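Bench notebook, April, Monday

Sondov hide glue, open time and clamp time on spruce braces

Carried over from last week. The question is still whether the Sondov pearl glue can replace the Hubáček glue for bracing work without changing the clamping routine. The Hubáček stock is down to the last jar and the supplier has not answered. Kgomotso Mtshali wants a decision before the next pair of tops is braced.

Glue prep

Soaked overnight in cold water, 1 part glue to 2 parts water by weight. The pearls were fully swollen by morning with no hard cores. Heated in the Jurix pot on the low setting, lid on. The pot overshoots on first heat and then settles. I let it cycle twice before using any glue. Skin formed whenever the lid was off for longer than a minute or so. Skimmed it and did not stir it back in.

Straight from the pot the mix is thinner than the Hubáček at the same ratio. It runs off the brush in a string and does not break into drops until the brush is nearly empty. Smell is mild. Color is a bit darker, which matters on light spruce only if squeeze-out is left to dry.

Stock

Brace offcuts from the Plisura billet, quartersawn, split first and then planed. Glue faces planed the same morning. I did not sand any of them. Base pieces are from the same billet so that grain is comparable on both sides of the joint. Two offcuts had runout visible on the end and went in the kindling box.

Each joint was loaded to 300 N in the shear jig and held before going on to failure. That figure is a pass mark for our own use and has no meaning outside this shop.

Series A, room-temperature wood

Brushed one face, closed the joint, clamped. Glue had begun to gel on the brush side before the clamp was tight. Squeeze-out was ropey and pulled away in pieces. Joints passed the hold, but the failure surfaces show clear shiny patches where the glue had skinned before contact. I would not accept this in an instrument. The Hubáček at the same room temperature gives a little more time, enough that we have been getting away with it.

Series B, warmed wood

Both pieces warmed under the lamp until the surface felt warm to the back of the hand. Same brush, same amount. The glue stayed wet through closing and the squeeze-out came as an even bead on both sides. Clamped for 4 hours. All joints held, and when taken to failure they broke in the wood with fibers left on both faces.

One joint in this series slid under the clamp and cured out of line. Left it out of the comparison. The cause was clamping before the glue had any tack, so with warm wood the piece wants to be held by hand for a slow count first.

Series C, short clamp

Same as B but with 2 hours in the clamp. Held at the pass mark. Failure was mixed, part wood and part glue line, worse toward the ends. The glue at the ends was still rubbery when scraped with a fingernail. Short clamping is usable for a mock-up and nothing else.

Notes on the bench and the room

The humidity gauge by the window and the one by the door do not agree. I used the one by the door, as it is nearer to where the joints cure. Heating went off around lunch and the room dropped before I caught it. Series C was already clamped by then, so the short clamp result may be slightly pessimistic. Repeat if anyone wants to rely on it.

Cleaned up squeeze-out at the gel stage with a sharpened dowel, then a damp rag wrung nearly dry. Doing it earlier smears glue into the pores. Doing it later lifts fibers.

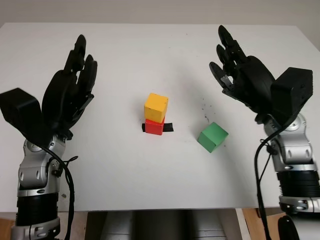
Working procedure until further notice

Soak overnight at 1 to 2. Heat on low, lid on, let the pot cycle before use.

Plane glue faces the same day. Warm both parts.

Dry-fit with clamps set to width before opening the pot. Most of the time lost in series A was spent winding a clamp in.

Brush one face only, close, hold by hand until it grabs, then clamp. Full clamp time as in series B. Leave overnight before carving the brace.

Discard what is left in the pot at the end of the day. Reheated glue was not tested.

Open items

Kgomotso to check whether the lower bout braces can be reached with the lamp once the top is in the dish.

Bridge plate not tested. It is maple on spruce and wider than anything in these series, so the open time may be too short even with warm parts.

Gauge by the window needs recalibrating or throwing out.

Order a second bag of the Sondov, same grade, and keep the batch label this time.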